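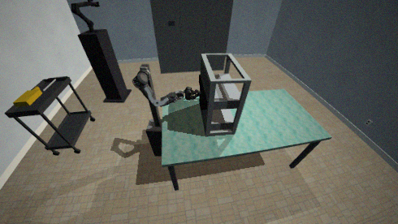
Does it shake when you write on it by hand, a reader wanted to know under my earlier note on the Nekura table, and is the green color as strong at home as it is in the shop? I promised a longer answer after I had used it for some time, so I will try to give it now.

Review: Nekura work table, green top
Posted 2024-11-11

First the shaking. With the feet adjusted well, the table is quiet. I write with a pen and I press hard, and my cup of tea stays calm. With the feet not adjusted it moves a little from corner to corner, and on a tiled floor you will notice this immediately. The feet turn by hand, but you must lift the table a bit while you turn them, so ask someone to help. The instructions do not mention this.

I bought it from Jorbridge. Their website is slow and the search is not good (write "table green" and you get garden chairs), but the delivery was correct. It came in 2 boxes. The box with the top was heavy and had no handles, and I would have liked to know this before I carried it up the stairs alone. The driver leaves everything at the street door unless you pay extra.

Assembly took me an evening. The screws are all in one bag, short and long mixed together, and the difference between them is only 3 millimeters. Please sort them before you begin. I did not, and I had to take one leg off again. The tool in the bag is soft and the corners of it became round, so I finished with my own.

The color is a matter of taste. It is called "sea stone" in the catalog, and it has cloudy patches, lighter in one place and darker in another. In the shop, under yellow lamps, I found it a bit too much. At home by daylight I like it better. One practical thing: crumbs and dust hide very well in this pattern, so it looks clean longer than it is. My old white table from Sanna showed everything.
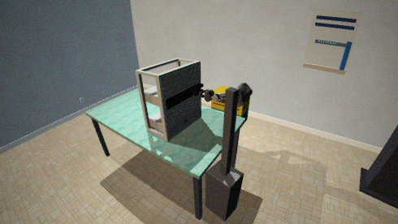 The green top, in the corner of the room.

Cleaning is easy in general. Tea, ink and pencil come off with a wet cloth. Glue was more difficult — I let it dry over the night and then I had to work on it with a plastic card. A pale ring stayed after a hot pot, and it went away by itself after a few days. I would still use a mat.

I compared it before buying with the Dekulgate table, which costs about 22 dollars less. The Dekulgate has a drawer, and I miss a drawer every day. But its top bent a little when I leaned on the middle, and the legs had no adjustment at all. If you mostly use a laptop, that one is maybe enough. I put heavy things on my table, so I paid the difference.

The smell is also something to know. For the first week there was a smell like new shoes when I opened the door in the morning. With an open window it went away slowly.

What I did not like: no handles on the box, mixed screws, no drawer, and a warranty form that must be printed and sent by post. I wrote to Nekura to ask if I can send it by email and they answered after nine days that I cannot.

What I like: it stands firmly, the edge does not hurt the arms when you work for hours, and the height is good for me without a cushion on the chair. I would buy it again at a discount price. Jorbridge usually has a sale in December, so if you are not in a hurry, wait for this.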